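# Mug storage in the shared tea room

Design and Technology, Unit 3 report
Nokuthula Ndlovu
March 2020

## Background

The tea room at Bundunlow is used by students and staff from two floors. Mugs end up on the bench, in the sink and on top of the microwave. The cupboard above the sink is 300 mm deep, but only the front half gets used, as the mugs at the back are hard to reach.

My project was to work out a better way to store and carry the mugs using things that could be bought or found cheaply. The limit for spending was $50.

## What I looked at

I compared three options.

1. A wall rack with hooks. Caten sells one that fits the wall beside the fridge. It holds plenty of mugs but the handles have to be a certain width, and several of ours were too thick.
2. A wire shelf insert from Sundqvist. This doubles the shelf space. The taller mugs did not fit under it.
3. A flat tray with a raised rim, kept on the bench. Mugs stand on it and the whole lot can be carried to the dishwasher.

I chose the tray. It was the only option that did not depend on the size of the mug or the handle.

## Survey

I put a one-page survey on the fridge for 7 days in September. The main complaint was drips on the bench, followed by not being able to find a clean mug. A few people wrote that they would not use hooks because they had seen mugs get chipped that way. One person asked for coloured trays for each floor, which I left out because of cost.

## Layout

The first question was how to space the mugs. If they are pushed together the handles catch on each other when you pick one up. I allowed 60 mm between mugs in my drawings, measured from the widest point and including the handle. A raised rim also matters, as mugs slide when the tray is tilted.

Stainless steel was preferred over plastic because it can go through the dishwasher with everything else. It does show streaks. A Fliltex liner would cut down on noise and sliding but has to be washed separately.

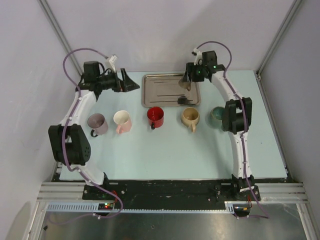 *Figure 1. Five mugs in a loose row, with the stainless steel tray towards the back of the table.*

## Results and changes

The tray stayed within budget. The drawings worked for mugs with ordinary handles, but large handles still need to be turned to face the front. I would add this to the label on the cupboard door.

If I did the project again I would run the survey before choosing the options, and measure every mug first. I would also test the liner for a full term.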